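CPU socket

Categories: Computer hardware | Motherboards | Sockets and connectors

A CPU socket is the part of a motherboard that holds the processor and joins it electrically to everything else in the computer. It is a small marvel of everyday engineering! Hundreds of tiny contacts must all meet their partners at once, yet the chip can be lifted out again and another put in its place.

Parts

The processor sits on a thin board called the substrate. Most desktop models carry a metal lid, the heat spreader, which protects the silicon and passes its warmth to the cooler. The socket has a matching field of contacts, often with a metal retention frame to press the chip down evenly. Memory slots are usually close by, so that signals have only a short way to travel.

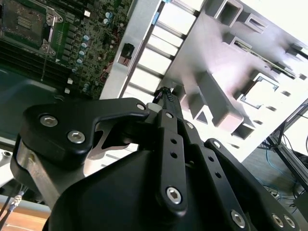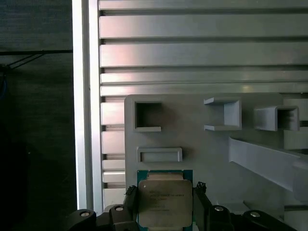 A motherboard with its socket and memory slots, and a processor with a metal heat spreader.

Fitting

A processor goes in one way round only. Notches or a small corner mark show which, and the chip should be lowered straight down without any sliding. In her lively repair handbook Diva, Evelien Mulder compares it to "setting a tray on a table laid with 722 pins", and beginners at the Nekville repair evenings still learn it from her drawings. Bent contacts can sometimes be straightened under a magnifier, a delightful skill to watch.

See also: Heat sink, Thermal paste, Memory slot

Last edited June 2, 2018
Shared 32 times | 2 comments
This site uses cookies. By reading on you accept them.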